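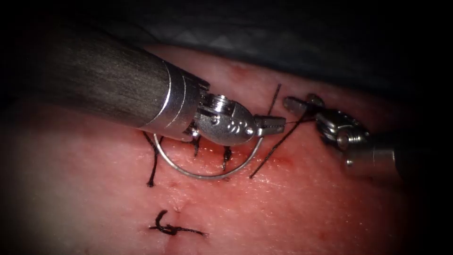

How does your skin repair itself?

Have you ever fallen from your bicycle and scratched your knee? First it bleeds and it hurts. Some days later there is a hard brown cover on it, and after that, new skin. Your body did all this work by itself.

When the skin opens, tiny pieces in your blood, called platelets, hurry to the place. They stick together and close the hole like a cork. Then thin threads make a net over them. The net dries and becomes a scab. Please do not pick it -- the new skin is growing under it!

Meanwhile, white blood cells eat the germs that came in with the dirt.
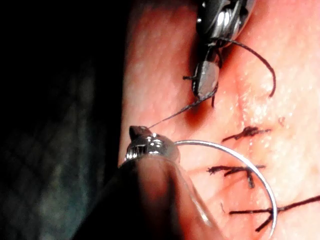

Sometimes a cut is too deep or too wide, and its two sides cannot meet. Then a doctor can sew them together with stitches, and the body does the rest. Some threads disappear slowly in the body, and others must be taken out.

My grandmother, Safta Pană, is 60 years older than me, and she has a small white line on her thumb from a bread knife. Such a line is called a scar. It is made of strong fibres, but hair does not grow on it.

If you cut yourself, tell an adult and wash the cut with clean water.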